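Vetarus console won't hold a 4K signal after the June update

Hi all, hoping someone's seen this one. Picked up the Vetarus a while back for $429 (on sale, couldn't help myself!) and it's been brilliant until the latest system update. Now the telly drops to a black screen whenever a game kicks over to 4K.

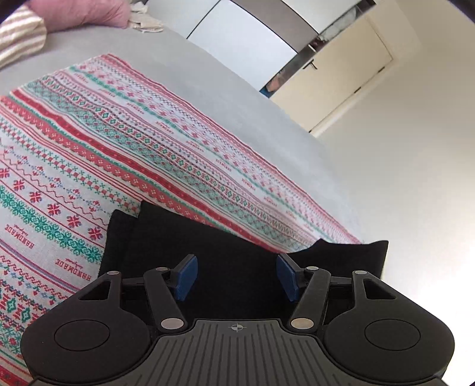
Posted by Shiuli Fakir | Console Support | 7:40 pm

What I've tried so far – a different HDMI port, a full power cycle at the wall, and the Clulus cable my brother swears by. Same result every time. If I force 1080p it runs like a dream, so I don't reckon the console's cooked. The error log just says "display handshake failed, code 300" and then gives up.

Oh, and the telly's a Loretti, firmware up to date as of Friday.

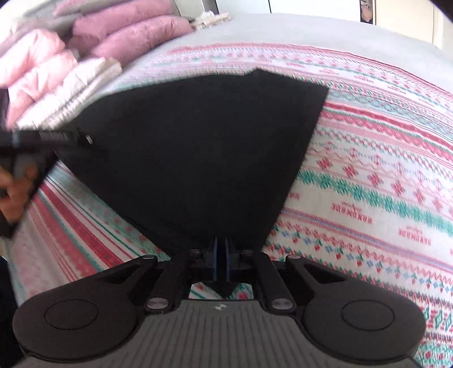

Timo Hagedorn replied that code 300 had come up on his as well, and that turning off HDR in the video settings before switching back to 4K got him a stable picture.

Okay, tried that, Timo, and we have colour again! HDR off, 4K on, 2 hours of racing without a single dropout. I'd still like HDR back at some point, so I'm leaving the ticket open.

Status: open, workaround found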